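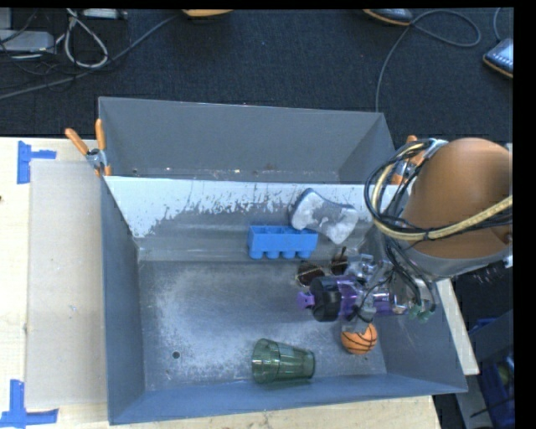

# Chapter 5: Bins and Mixed Small Items

Most storage starts with a bin. Before an item is labeled, shelved, or put in a drawer with others like it, it usually spends time in an open container with things that have nothing to do with it. A child's building brick lies next to a sponge. A pair of sunglasses ends up near a cup. In a house this is called clutter. In a storeroom it is called mixed stock, and handling it is a large part of the work.

In Chapter 4 you learned how to lay out shelves for items that already have a place. This chapter goes back one step, to the items that don't have one yet. You will learn how the shape of a bin affects where things come to rest, how to look through a mixed bin without emptying it, and how to choose groups that will still make sense a month later.

## Words used in this chapter

**Bin:** any open-topped container used to hold items for a short time.

**Floor:** the flat bottom of a bin.

**Slope:** a wall or panel set at an angle between the rim and the floor.

**Rest position:** the way an item lies when nobody is holding it. A cup may stand on its base, stand on its rim, or lie on its side.

**Residue:** powder, grit, or other fine matter left on the inside surfaces of a bin.

**Group:** a set of items that will be stored together.

## 5.1 The shape of the bin

A bin with straight walls holds more than a bin of the same width and depth with sloped walls. That is the main reason straight walls are used for long storage. For a bin that people reach into all day, the slope is often worth the lost space. A straight wall makes a tight corner at the bottom, and small items get into that corner and are hard to pick out. A sloped wall opens the corner up and leaves space for fingers beside the item.

Slopes don't work the same way for every item. A ball will run down almost any slope and stop on the floor. A flat or rough item may stay where it was put. In the picture that opens this chapter, the blue building brick and the worn sponge are both lying on the pale sloped panel. Each has flat sides, and a flat side gives an item a good deal of surface to rest on. When you plan a bin, expect some items to stay on the slope, and check the slopes as well as the floor when you look for something.

The surface matters too. Bare gray metal is tough and easy to wipe, but a dark item can be hard to spot on it in poor light. A pale surface shows dark items well and also shows every scuff. A worn surface is not a fault in itself. It becomes one when the marks are so heavy that a small item could be mistaken for one of them.

## 5.2 Looking before reaching

New workers tend to reach in first and look second. They push things aside, and the items they push cover other items. Severino Pastor ran the returns room at Irnach for many years and trained new staff with a bare table and one full bin. For the first 60 seconds they had to keep their hands behind their backs. Then they wrote down what they had seen. Only after that could they touch anything.

You can use the same method in four steps:

1. Stand where the light comes over your shoulder and doesn't shine back at you from the metal.
2. Look along the slopes, from the rim down to the floor.
3. Look across the floor from one side to the other.
4. Note any item you can see only in part, and come back to it last.

Step 4 is the one people skip. An item that is partly covered is easy to name wrongly. If all you can see is a brown surface with dark bands, you don't know what the item is, and you should write down "brown, dark bands" until you have it in your hand. A wrong name on a list causes more trouble than a short description.

Rest position is worth noting as well. A cup on its side takes up more floor than a cup standing on its base, and it may roll when the item next to it is lifted. The cup in the next picture is translucent green and lies tipped over on the bin floor, with its open rim to the left. The sunglasses are dark, and they are partly in shadow. A quick look could find the cup and miss them. The blue brick, at the base of the slanted panel, is much easier to find - bright color does most of the work.
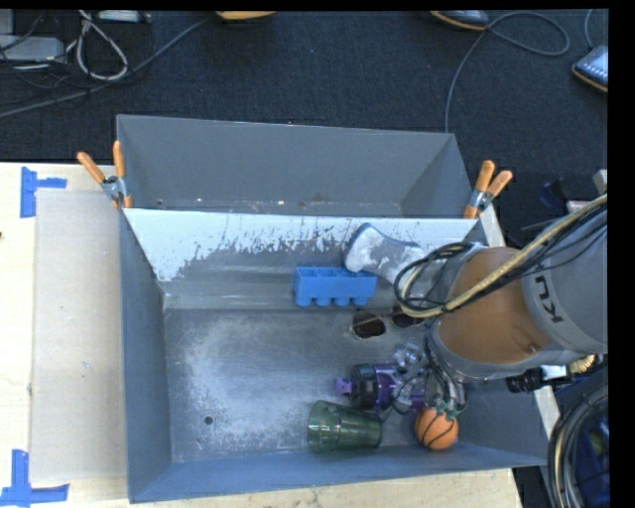

*Should the items in a mixed bin be sorted by color?*

Color is a good way to find an item but a poor way to store it. Two blue things may have different uses, and the person who comes looking will usually be thinking of the use. Sort by use first. If a group is still too large after that, color can divide it further.

## 5.3 Choosing groups

There are three common ways to group small household items: by use, by material, and by size. Each has its place.

Grouping by use puts the cup with other things for drinking, the sponge with cleaning supplies, and the brick with toys. It suits homes, schools, and any place where many people take things out and put them back.

Grouping by material puts plastic with plastic and metal with metal. It suits cleaning and repair work. Hard plastic toys can often be washed together, while a sponge has to be rinsed and dried by itself. Glasses with coated lenses should be kept away from anything gritty.

Grouping by size suits packing. When the Orketti warehouse moved its small goods into drawers, Azadeh Abbasi sorted up to 800 items by size alone and left the question of use for later. The drawers filled evenly, but the staff couldn't find anything, and the whole lot was sorted again by use that February. Her notes from the second sort are reprinted at the end of this chapter.

## 5.4 Residue and cleaning

Powder and grit collect on the floor of any bin in regular use. A thin layer does little harm to a brick or a cup. It will scratch lenses, and a damp sponge will pick it up. Take out the items that scratch easily before you start wiping, and lift them straight up so they don't drag across the metal.

Wipe the slopes first and the floor last. Use a dry cloth for powder and a damp one for anything that remains. Let the bin dry fully before the items go back in.

### Before you read on

Find a bin, box, or drawer of mixed items at home or in your classroom. Look at it for one minute with your hands behind your back, then make your list. Keep the list with you. You will need it for the exercise in Section 5.5, where you will empty the container and check each line against what you find.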